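Chapter 17
Containers and the Things We Keep

Every household stores something. In this chapter we study how people choose what to put away, and what the container tells us about the value of the content. The question is old. A merchant's inventory of 1631 from the port of Vieira lists 20 chests, and for each one the clerk wrote down the lock before he wrote down the goods.

Sosina Tefera has proposed to divide domestic containers into two groups: those bought for storing, and those that came into the house with something else inside and stayed.

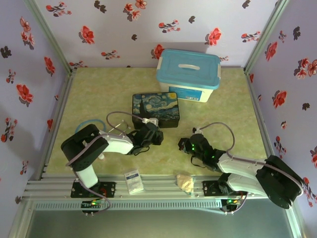
Figure 17.1 A plastic storage box with a lid and a decorated tin.

The second group was for a long time ignored by researchers. In her survey of 410 homes, Tefera found that tins and jars of this kind held mostly buttons, letters and keys. Their owners could often remember who gave them the tin, but not what was in it today.

Section 17.1 begins with the chest. Readers who know the work of Mansa Opoku on dowries may go directly to Section 17.2.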